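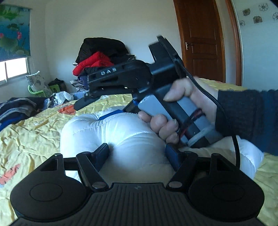 Notebook entry, Sunday, February. Bimanual episode alignment, bedding set.

The purpose of the session was to determine why the alignment tool rejects a large share of the bedding episodes while accepting nearly all of the tabletop episodes recorded with the same firmware. The tool (Plelline, current main branch) estimates the relative pose between the left and right grippers from the two wrist views and compares it with the pose obtained from the separate tracking stream. An episode is rejected when the two disagree beyond the threshold for more than 3 consecutive frames. In the bed views the second gripper is held diagonally over the white quilted item, with the lettering DAS readable on its jaw housing, and the hand covers a good part of the handle. The estimator relies on the handle contour more than on the jaw housing, and this was taken as the first hypothesis.

Setup. Rejected episodes were drawn from the Stendale household batch, 20 in total, all involving quilted or padded items. Replay was run offline on the workstation at the original rate. No live recording was performed. Configuration files are stored with the run under the entry name "bedding-align".

Test 1, handle contour. The contour term was disabled and the jaw housing term was left at its default weight. Of the 20 episodes, 3 passed. Disabling the term made the rotation estimate noisier in several episodes that had previously been close to passing. The hypothesis is not supported as stated. Occlusion of the handle contributes to the error but does not account for the rejection rate.

Test 2, time offset. The offset between the two wrist streams was swept in steps of one millisecond, from zero to 50, with all pose terms restored. The disagreement curve has a clear minimum at 19 milliseconds in the episodes inspected. The tabletop episodes show their minimum at zero. With the offset fixed at 19, all but 3 of the rejected episodes pass without any change to the threshold.

The offset is therefore the main cause. It was traced to the Prorkora ingest step. When a recording is split into segments, the step assigns the first timestamp of each segment from the arrival time of the packet and not from the capture time in the header. Tabletop recordings are short and are never split. Bedding recordings are long, are split at least once, and carry the error in every segment after the first. The first segments of the rejected episodes were checked separately and are correct.

Test 3, remaining failures. The 3 episodes that still fail after correction were reviewed by hand. In each of them the fabric rises between the two grippers during the fold and the visible part of the second device is too small for a stable fit. The estimator reports high confidence regardless. The confidence value is computed from the residual alone and takes no account of how many contour points were matched. A small number of well-fitted points is scored the same as a full contour. This is a separate defect and has been recorded as such.

Effect on the planner data. The Aaltonen fold planner was trained on episodes that passed alignment, so the rejected material has not entered it. However, some long episodes with slow motion will have passed in spite of the offset, as the pose disagreement is small at low speed. For these, the left and right action labels are shifted against each other. The regrasp phase is the most sensitive, given that both grippers are commanded to close in a fixed order. The planner's tendency to release the near edge early may be related. No conclusion is drawn on this until the corrected labels are available.

Actions.

Ingest: patch the segment split to read the capture time from the header. Patch written and under review. A regression test with one split recording is to be included before merge.

Alignment: add the matched point count to the confidence value. The minimum count is to be set from the tabletop set first and then confirmed on the bedding set.

Reprocessing: rerun ingest on all recordings with more than one segment, including those that passed. The original files are to be retained and the corrected files written to a new directory. Do not overwrite, as the present planner checkpoint refers to the old paths.

Threshold: no change. A request to relax the threshold for bedding was noted earlier in this book. It should be considered withdrawn in view of Test 2.

Open point. The sweep was performed on the wrist streams only. Whether the tracking stream passes through the same split function has not been confirmed. The code path is shared in the older release and appears to have been separated afterward. To be checked before the reprocessing job is started.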